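Seat bumpers: stick with the molded ones or add rubber?

UtineRow
Hi all, long-time reader here and finally a poster! We're redoing the little bathroom off the mudroom (my mother-in-law moves in with us soon, bless her, and she gets up in the night more than she'd like). The toilet itself is staying. The seat is a glossy white plastic one, and it comes down with a bang that wakes the dog. Would you add stick-on bumpers, or just buy a new seat and be done with it? I've been looking at the Tsuji soft-close and the Andilia, and there's 20 dollars between them.

pluvitwood_fan
Welcome! I'd buy the new seat. I put stick-ons on ours back in November and they slid sideways every time I cleaned, and then you've got that gray gummy stuff to scrape off, which is a lovely way to spend an evening. The Andilia has been quiet as a mouse at our house and my kids are not gentle people.

Adhiambo Bakilana
I'm going to disagree, kindly. A good bumper on a clean, dry seat stays where you put it. Wipe with rubbing alcohol, let it sit, press hard, and then leave the seat up overnight (tell the family, or put a note on the door!). I've had a set of 8 on two toilets for ages and only replaced one. No sense tossing a sound seat over a noise.

pluvitwood_fan
Fair enough, but overnight with one bathroom and seven people in the house for the holidays? We lasted until bedtime.

Adhiambo Bakilana
Ha, well, maybe pick a quieter weekend than that!

UtineRow
You two are a treat. I should have said that the wall behind it is wood and I'd like to keep it that way, so I also worry about a raised seat knocking against it. I can't tell whether the little molded nubs are meant to help with that or if they're just there for looks. This is how it sits with the seat up: 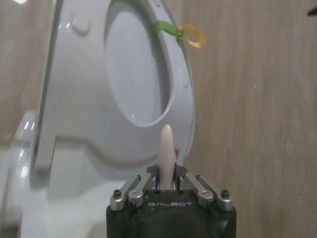
Utine Home Repair Club, Bathrooms & Plumbing

Adhiambo Bakilana
Thank you, that helps. Those rounded bits are the same white as the seat, so I'd guess they're hard plastic like the rest, and hard plastic won't hush much. I'd still try soft bumpers first. For the wall, lift the seat slowly and see what touches before you stick anything to the wood.

gravelpit
Check the hinge bolts too, both of you! A loose seat bangs twice as loud, and snugging them up costs nothing. Hand tight and then a tiny bit more, please, I cracked one once.

UtineRow
Bolts tonight, then bumpers, and if the dog still complains I'll order the Andilia. Does anybody know if it comes in a round shape as well?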